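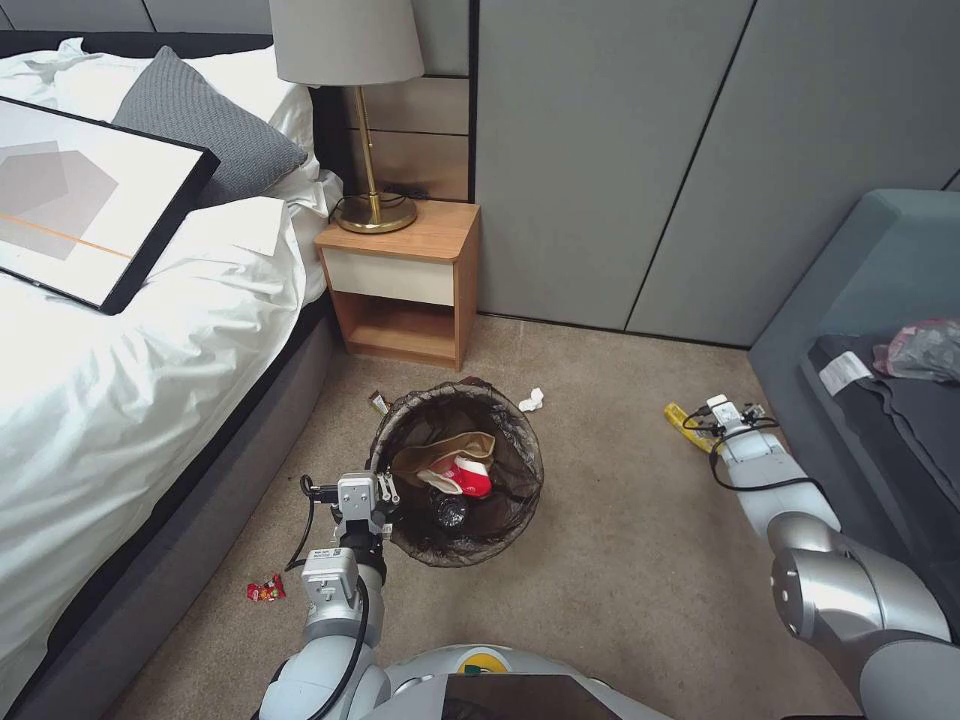

Jul 19, 2020

Bedroom mock-up, second look.

Went back in with Mudassar's list and I am still not sold. The list says the room is "ready for sign-off apart from hanging the art." I'd call that generous.

Art first. The black-framed print with the pentagons is lying on the duvet, and Mudassar wants it over the headboard. Kalliopi wants it on the green wall. My problem with the green wall is the seams. They run straight up and also on the diagonal, and the print is all angles plus that thin orange line. Put one on top of the other and I think you get a mess. Kalliopi says they "talk to each other." Maybe. I want to see it held up by two people for a full minute before anyone drills. Also, do we know what is behind those panels? Milovan thinks there is backing board all the way across. He thought that in November too.

And please don't park frames on white bedding. If a corner marks the cover we have to order another from Barell, and last time that took 12 days.

Bedding. The duvet is rumpled and spilling over the side rail. Two views in the shop: Mateja likes it loose, I say the gray rail is the nicest part of the bed and half the point is to see it. We paid for that upholstery. The gray knit pillow I have no complaint about, though the pattern is so fine I doubt it reads from the door.

Nightstand. Honey-colored wood, white drawer front, open shelf underneath. I do like the grain inside the shelf. Not convinced by the size. With the lamp on it, where does a guest put a glass, a phone and a book? On the shelf, says Bujar. I don't believe people reach down there in the dark. Try it lying down before you argue with me.

Lamp cord is the bigger gripe. It loops across the back of the top, black on light wood, and it is the first thing I look at. The Trondach sheet promises "concealed cable routing." Concealed from whom? Ask them whether the hole in the back was left out or was never part of the 405 version. The brass I'll leave alone.

Veneer strip behind the nightstand: close to the nightstand color but lighter. Is that on purpose? Couldn't find it on the drawing.

Wastebasket. Brown mesh, dark liner folded over the rim, standing out on the carpet in front of the nightstand. The mesh is fine. The liner shows at the top and I'd rather lose it or get one that fits. It can't live there anyway, somebody will kick it over on the way to bed. Try the desk side.

To do
- hold the print up in both spots, then decide
- Milovan to find the panel drawing, the real one
- cord: clip or new hole, price both
- basket moved, smaller liner
- no sign-off until I've seen it again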